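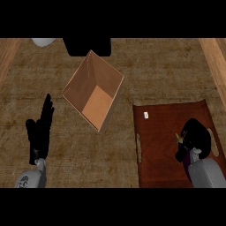 Unit 4: Packaging and the small sender

Tutor: Jeanie Strachan

Read before Tuesday's class: the Brasilden case, sections 1 and 2.

4.1 What a package has to do

A package protects goods, makes them easier to handle and carries information. Most of the cost arguments in this module come from the first two. A seller who picks a box that is too big pays for it twice, once in filler and again in the carrier's charge for space.

4.2 Charging by size

Carriers look at weight and volume and bill whichever gives the higher figure. Multiply length by width by height, then divide by the carrier's own number. The answer is the volumetric weight. Check the contract for the divisor — it differs between carriers and sometimes between services from the same one.

4.3 Case: Brasilden

Brasilden sells lampshades by post. In December it sent out 743 parcels, of which 114 came back damaged. The firm blamed its carrier, Sostau. Sostau replied that the outer boxes were single wall and had been stacked under heavier freight, as its terms allow.

Brasilden then asked two suppliers for prices. Niazi offered a double wall box in one size. Avau offered a lighter box in 4 sizes, with a higher minimum order.

Points to bring to class:

Who should carry the cost of the returns under the terms in section 2?
What does Brasilden need to know about its stock before choosing between Niazi and Avau?
How would storage space affect the choice?

4.4 Terms used

Single wall: one fluted layer between two flat liners.
Double wall: two fluted layers and three liners.
Void fill: paper, air pillows or similar, used to stop goods moving.
Tare: the weight of the packaging alone.

Written answers are limited to 2 sides. Hand them in at the start of class.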